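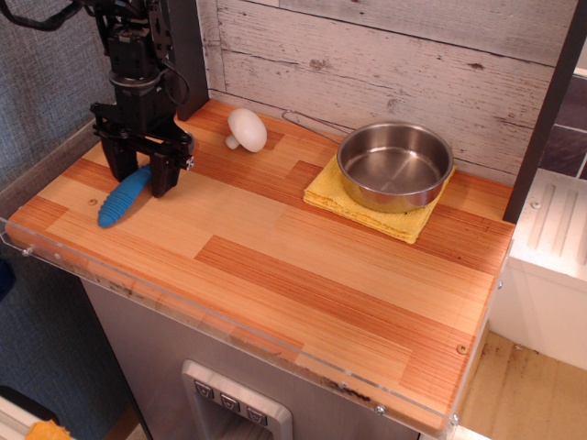 Film and Audiences, week 7
Adaptation, sequels and the order of things
Tutor: Mhairi Jardine

Read this before the seminar, please, and not on the bus on the way to it.

1. Where we left off

Last week we talked about source novels and the reader who comes out of the cinema saying the book was better. We agreed that this reader exists, that most of us have been this reader, and that it makes for a short essay. This week's question is narrower. What happens when a story is filmed in a different order from the one in which it was written?

The invented chronology of a series (what happens first to the characters) is one thing. Publication order is another. Release order is a third, and it is the only one most ticket buyers will ever meet. When the three disagree, somebody in the script department has to decide which one the audience is living in.

2. Terms

Sequel: a later film, set later. Easy.

Prequel: a later film, set earlier. Note that "later" refers to us and "earlier" to the characters. Half the muddle in last year's essays came from swapping these over.

Re-ordered adaptation: an earlier book filmed second and quietly adjusted so that it follows on. A line of dialogue will usually do it ("after that business last time"). Look for the line. It tends to come in the first ten minutes, spoken by someone holding a folder.

Stand-alone: what the distributor calls a sequel when the first one did badly.

3. Case study: the Skasbridge films

Niall Laing wrote three Skasbridge thrillers, all with the same retired map librarian, Kakura, as the lead. The second was filmed first, because it had the boat chase. It did well enough for the first to be filmed next, and there the trouble started. In the book Kakura is new to danger, frightened of heights and polite to policemen. By the time of the film he had already hung off a lighthouse in front of a paying public.

Laing's own draft kept him nervous. The version that was shot, by Gareth Garside, makes him weary instead. Compare the two railway station passages in your reader. In Laing's, Kakura asks the inspector whether he ought to be worried. In Garside's, he sighs and asks for the keys. The plot is the same and nearly all the clues survive, but it is now about a man who has done this before, and the ending (he surprises himself by being brave) has had to go. What replaces it is an explosion.

I don't say this to be rude about Garside, who had a hard job and seems to have had it over a wet August. Ask yourselves what you would have done. "Kept the book" is an answer, but you would then need to explain the lighthouse.

4. Reviewers and expectation

The reader has two notices of the second film. Fraser Tosh had read the novels and spends four paragraphs on what is missing. Hanan Shboul had not, and complains that the hero seems bored. I think they are describing the same fault from opposite ends, but you are welcome to argue with me. Someone usually does.

Both reviews use the word "faithful". Tosh means faithful to the page. Shboul means faithful to the first film. Underline each use and decide which is meant before you use the word yourself.

5. Screening

We will watch the opening 30 minutes of the second film in the McIver Room. The doors close when the lights go down. Crisps are not banned, but I can hear them.

While watching, note:
— the line that fixes the order (see section 2)
— anything Kakura knows that only the first film could have taught him
— where the music from the first film comes back, and whether you felt cheered or sold something

6. Written work

Choose one:

(a) "A prequel can only tell us what we have already guessed." Discuss with reference to two films, one of which you enjoyed.

(b) Rewrite the railway station passage so that it works for both kinds of viewer, and add a commentary on what you had to give up.

The limit is 2,510 words, including quotations and excluding the bibliography. The odd ten was put there by the department and has outlived every attempt to remove it. Hand in at the Trurkgate office. Plot summary should take up no more than a paragraph. I have seen the films.

Next week: remakes, and why the dog is always a different breed.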